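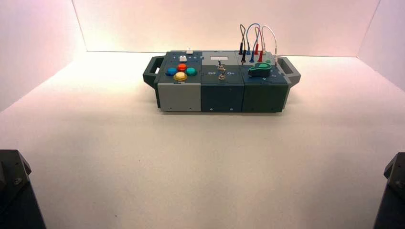
Bench booth and switch unit: inspection checklist with comments
Site: Oltham, bench 12. Checked by Gwilym Phillips, Thursday.

1. Booth walls. Back and side walls plain white and standing square to the marks. Pass.
Comment: wipe down with Plirnari cleaner only. The solvent used in May left a film.

2. Work surface. Level front to back. Pass.
Comment: minimum clear depth in front of the unit is 700 mm.

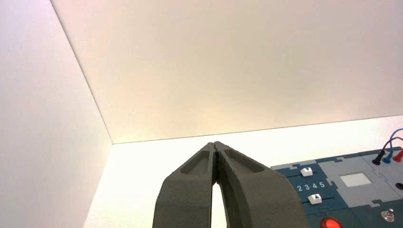
Item 3: left-hand end of the booth, numerals on the board legible.

3. Markings. Numerals and arrow buttons to be readable without a hand lamp. Pass.
Comment: do not use abrasive pads on the printed panels.

4. Push buttons. Blue, red-orange, green and yellow. Press each one fully and check that it returns. Pass.
Comment: yellow slower to return than the others. Recheck at next visit.

5. Toggle switches. Two, marked Off and On. Leave both at Off after the check. Pass.
Comment: levers firm, no side play by hand.

6. Carrying handles. One at each end. Lift by both handles together. Pass.
Comment: fixings checked with the Cudemport driver, not retightened.

7. Lighting. Reading at the work surface 900 lux, upper limit 1,000. Pass.
Comment: tint on the walls varies with the lamp setting. Record the setting with the reading.

8. Seams between panels. Run a fingernail along each. No lifting found. Pass.

Outstanding: item 4 only. Send comments to the Bakhtiari stores desk before the next check.

2 comments | 0 shares
Contact | © Cudemport | Back to top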